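Cutting back on grocery trips
27/02/2021

I used to go to the store four or five times a week. Most of those trips were for one thing I forgot, and I came home with a full bag anyway. In January I set a limit of two trips a week and wrote down what I spent.

The first week was annoying. I ran out of milk on a Thursday and drank my coffee black until Saturday. After that I started keeping a list on the fridge, and it got easier. I do the big shop at Holst, where it's quiet before nine, and stop at the small market in Dralby for bread and fruit. The drive to Dralby takes 19 minutes, so I don't go there on a whim.
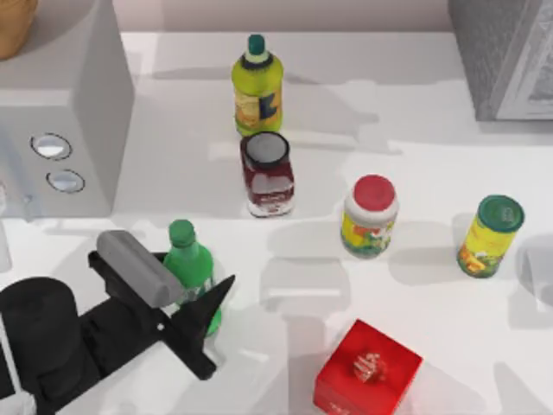 Putting things away is the part I changed most. I used to shove bags straight into the cupboard and then buy the same stuff again. Now everything gets spread out on the counter first, the green plastic bottle and the rest of the groceries together, and I check it against the list before any of it goes on a shelf. Older things move to the front. I'm keeping the limit through April, and then I'll see if one trip a week is possible.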